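Section 3: Setting Up the Trnka Extending Table

Read this section through before you open the second carton. The Trnka table ships with the frame already joined and the legs packed separately. You will need a flat area of floor a little longer than the fully extended table, and a second person for the steps marked "two people."

The instructions apply to all finishes of the Trnka, including the painted version sold as the Trnka Noritberg. If you have the older Sitham table, the leg brackets are different and you should use the sheet that came with it.

Before you start

Check the parts against the packing list inside the lid of the first carton. The hardware bag is taped to the underside of the frame. It holds the leg bolts, washers, the hex key, the felt pads and the leveling feet. If the bag is missing or torn, contact Wimley parts service and give part number 448.

Keep the cardboard. You will need a sheet of it under the tabletop while you fit the legs, and the corner pieces are useful if the table is ever moved.

Let the wood rest in the room overnight if it has come in from a cold truck or garage. The leaves may be stiff in the runners until then.

CAUTION: Do not cut the carton with a long blade. The tabletop lies face down directly under the first layer of cardboard.

Fitting the legs

1. Spread a sheet of carton or a thick blanket on the floor. Sweep first. Grit under the blanket will scratch both the floor and the tabletop.

2. Two people: lift the tabletop out by the frame and set it face down on the blanket. Do not hold it by the sliding halves. Both shipping latches should be closed at this point.

3. Stand a leg in one corner bracket with the drilled face toward the inside of the frame.

4. Put a washer on each bolt and turn the bolts in by hand until they stop. If a bolt binds in the first few turns, back it out and start again.

5. Fit the other legs the same way.

6. Go around the table and tighten all the bolts with the hex key, a little at each corner. Stop when the washer no longer moves under your finger.

Note: Do not use a power driver. The threaded inserts in the frame can be pulled out of the wood, and this is not covered by the warranty.

7. Two people: tip the table onto one long side, then lift it upright. Do not roll it over on its legs.

Leveling

The leveling feet screw into the bottom of each leg. They come wound all the way in, and on most floors only one of them needs adjusting.

1. Put the table where it will be used, closed, with nothing on it.

2. Press down on each corner in turn. If the table rocks, find the leg that lifts.

3. Raise that corner slightly and unscrew the foot by hand until it touches the floor.

4. Press the corners again. Small changes are best. A foot that is wound out too far will move the rocking to the opposite corner.

5. Extend the table fully and repeat the check. The weight shifts when the halves are apart, and an old floor that dips in the middle may need a second adjustment.

If you cannot remove the rocking with the feet alone, check that all the leg bolts are tight before you put anything under a leg.

Protecting the floor

Felt pads are supplied for wooden and laminate floors. Peel off the backing and press each pad onto a clean, dry leveling foot. Give the adhesive an hour before you slide the table. On carpet, leave the pads off. They collect fiber and make the table harder to move.

Replace the pads when they feel hard or when you see bare plastic at the rim. In a busy household that may be every December, when the table has been out at full length and pushed back and forth a good deal. Any furniture pad of the same diameter will do.

If you use a cloth on the table, check the hang on all sides before you set places. A cloth that reaches the floor gets caught under chair legs and can pull everything toward the edge. Cloths intended for the fully extended Trnka should be 300 cm long. The same cloth can be used with the table closed if you fold the extra length under at both ends.
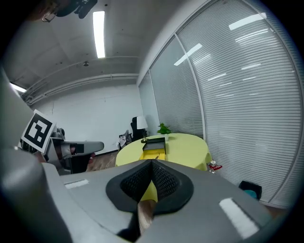
Figure 3. Yellow tablecloth and brown wooden floor.

New cloths in strong colors should be washed separately before first use. Dye can mark the painted finish if a damp cloth is left on it overnight. Take the cloth off after a spill, wipe the tabletop and let both dry before you put the cloth back. A thin cotton underlay stops the cloth from sliding and takes up small amounts of water. Do not use rubber or foam underlay on any finish, as it can stick to the lacquer in warm weather.

Extending the table

The two leaves are stored under the top, in the tray between the runners. They are marked A and B on the underside. Leaf A goes nearest the end with the Wimley plate.

1. Clear the table and take off the cloth.

2. Open both latches. They are under the long edges, near the middle. Pull the tab toward you and swing it down.

3. Stand at one end and pull the top toward you with both hands, keeping your hands well apart. The halves move together, so you only need to pull from one end.

4. Pull until you feel the stop. Do not force it past this point.

5. Lift leaf A out of the tray and lay it across the runners with its pegs facing the matching holes. Do the same with leaf B.

6. Push the halves together until the gaps close. If a peg misses its hole, pull the halves apart and line up the leaf again. Hitting the end of the table will split the peg.

7. Close both latches.

CAUTION: Keep fingers out of the gap between the leaves when the halves are being pushed together. Keep children away from the table during steps 3 to 7.

CAUTION: Never use the table extended with the latches open. The halves can drift apart under load.

You can fit one leaf and leave the other in the tray. Use leaf A if you do this.

Closing the table

1. Open the latches and pull the halves apart just far enough to free the pegs.

2. Lift out leaf B and put it in the tray first, face up. Put leaf A on top with the felt strip between them.

3. Push the halves together and close the latches.

If the halves stop short, a leaf is sitting too high in the tray. Open the table again and check that both leaves are flat. Do not lean on the end to close it.

Load

The load limit is 200 lb, spread over the whole top. This applies with the table open or closed. Do not sit or stand on the table, and do not place a heavy single item on a leaf when the table is extended. A sewing machine or a large aquarium should go on a fixed table.

After the first month

Wood settles a little in a new room. Tighten the leg bolts again after the first month, and check the feet at the same time. After that, once a year is enough.

If the runners become noisy, wipe them with a dry cloth and rub a plain white candle along the sliding faces. Do not use oil or spray lubricant. It soaks into the wood and will come through as a stain on your cloth.

Common problems

Table rocks only when extended: Adjust the feet with the table open, then check it closed. Very uneven floors may need a compromise between the two.

Leaves stand higher than the top: Check for crumbs or bits of carton on the runners. If the runners are clean, the leaves may be in the wrong order.

Latch will not close: The halves are not fully together. Look for a peg that is not in its hole.

White ring on the lacquer: Leave it for a day or two. Many rings from hot cups fade without treatment. If it stays, see Section 5, Care and Repair.

Leg feels loose after tightening: The insert may be damaged. Stop using the table and contact Wimley parts service with your order number.

Section revised 13th September by Yaroslav Sirko. Replaces the loose sheet packed with earlier tables.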